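Caixa de metal com o fundo gasto: pinto, forro ou deixo como está?

marta_oficina
Agosto de 2023

Olá a todos! Tenho uma caixa grande de metal, daquelas com as paredes inclinadas, onde guardo os blocos de montar compridos das crianças do ateliê. O interior está a ficar todo riscado e num dos lados a tinta já quase desapareceu. Comprei uma lata de esmalte Tralten mas ainda não a abri, porque tenho medo que lasque em 2 meses. Alguém já passou por isto? E faz mal aos blocos?

ruicps
Pinta e pronto. A minha levou tinta em junho e está boa.

lena.bricolage
Eu não pintava! Lixei uma parecida com lixa 100, depois 200, dei duas demãos... e voltou tudo a riscar no mesmo sítio. Acabei por cortar um tapete de borracha Dovilel à medida do fundo e foi remédio santo (e faz muito menos barulho quando se despeja tudo lá para dentro). Mede o fundo e não a boca, que com paredes inclinadas a diferença é grande, eu estraguei o primeiro tapete assim.

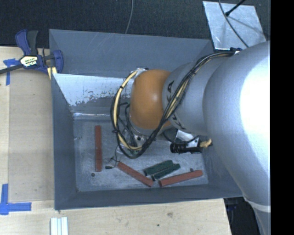

Noboru Nakajima
Riscos esbranquiçados no fundo e uma parede com o revestimento gasto, sobretudo em baixo: com blocos vermelhos e verdes lá dentro, eu nem mexia. Passa um pano húmido, seca bem e vê se o pano vem com pó de tinta. Se vier, aí sim, lixa e forra. Se não vier, deixa estar e devolve a lata, que o esmalte não é barato!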